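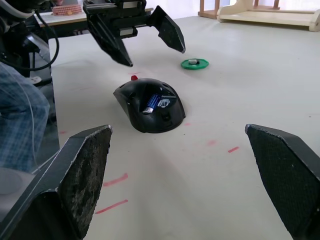

Figure 3. A battery-powered mouse with its compartment open and an AA cell inside, on the white work surface. A green octagonal lid lies behind it.

4.2 Battery compartments in small desk devices

The second group of objects in the study is made up of small devices that run on replaceable cells. We treat the mouse first and at greater length than the others. It was the device most often brought to the collection point with its battery still inside, and it gave the sorters the most trouble.

Over the collection period the Unby site took in 3553 small electrical items. Of these, 400 were computer mice. Keyboards, remote controls, kitchen timers and bicycle lights made up most of the rest, and are covered in Sections 4.3 and 4.4. Items were logged by the person who received them, using the intake form described in Section 3. The form has a single line for "battery present," which can be marked yes, no or not checked. In January we added a second line for the type of cell, after it became clear that sorters were writing this in the margin anyway.

A mouse that takes an AA cell is simple in principle. The cover comes away, the cell is lifted out, and the two parts go to different bins. In practice the sorters handled the same basic object in several different ways. Some covers slide toward the back of the mouse and some lift from a notch. On others the whole upper shell comes off, and the sorter has to find out by pressing on it. Hywel Jenkins, who ran the sorting table for most of the period, kept a written list of cover types and taped it to the shelf above the bins. The list had grown to 20 entries by the time we stopped adding to it, although several of these differ only in where the thumb goes.

Figure 3 shows the stage at which most of the handling time was spent. The compartment is open and the cell can be reached, but it lies at a diagonal across the opening. A cell sitting square in its slot is held at both ends by the contacts, and the usual way to remove it is to push it against the spring and lift the flat end. A cell lying at an angle calls for a different movement. The sorter can take it by the middle or by whichever end is higher, and there is no need to push against the spring at all. Sorters who had learned the first movement tended to try it anyway, and we saw cells pressed back down into the compartment as a result.

The shape of the shell matters as well. A mouse is made to be held from above with the palm, and its curved surface gives little to hold when both hands are needed for something else. On a smooth table it slides or rocks. Teresa Krajewska suggested a folded cloth under the device, and this was adopted for keyboards and remote controls. It was less useful for mice, since the cloth bunched up under the curve and had to be straightened between items. Most sorters went back to holding the mouse with one hand and working with the other.

We considered three things when comparing ways of working: how long the item was in the sorter's hands, whether the cell came out whole and clean, and whether the cover ended up in the right bin. The last of these was the weakest point. Covers are light and are often the same color as the mouse, and they were set down wherever there was room. At the end of a shift there were usually loose covers on the table with no device to match. They were put in mixed plastics, which is where they would have gone in any case, but the log then showed devices received complete and passed on incomplete. We did not try to correct these entries.

4.2.1 Work surface

All sorting took place on plain white tables. The earlier trial at the Espinoza depot used a gray rubber mat, which was kinder to the devices but made dark parts hard to find. Springs, screws and small covers disappeared against it. White was chosen for the present study on the advice of the Espinoza staff, and we would choose it again. The drawback is that a white table shows every mark. Pen lines and red smudges built up on the surface, and after the first weeks we stopped trying to remove them all.

Loose lids were kept on the table for small parts. These came from a set of food containers and were picked for their low edge, which lets a small item be slid off with one finger. They also gave the sorter somewhere to put an item that could not be classified at once. We had planned for one lid per table and ended up using two or three -- one for unknown parts, and the others for whatever the sorter preferred. The site plan in Appendix B still shows the original arrangement.

4.2.2 Condition of the cells

Of the devices logged at Unby, 2315 had a cell inside on arrival. The share was higher for mice than for any other type. One likely reason is that a mouse is thrown out when it stops responding, and many owners do not open it first. A remote control is more often opened and tried with a new cell before it is given up. We have no direct evidence for this beyond remarks made by people at the intake desk, and the form did not ask.

Leaking cells were set aside in a lidded tub and were not handled further. Cells without visible damage went to the Clomine bin, which is emptied by the contractor when it reaches the fill line. No attempt was made to test the remaining charge. A test was discussed at the planning meeting on 10/02/2020 and dropped, mainly on grounds of time. It would have meant a second handling step for each cell and a second log. The Lisadero group does test its cells and reports that a fair number can be used again, so the question is worth returning to.

The brand of the cell was recorded for the first few trays only. The wrapper is usually easy to read once the cell is out, but it is often turned the wrong way while the cell is still seated, and sorters were losing time turning it to find the name. Size proved more useful for planning the bins. Mice at Unby took either AA or AAA cells, with a few that took a coin cell, and these last are counted with the bicycle lights in Section 4.4.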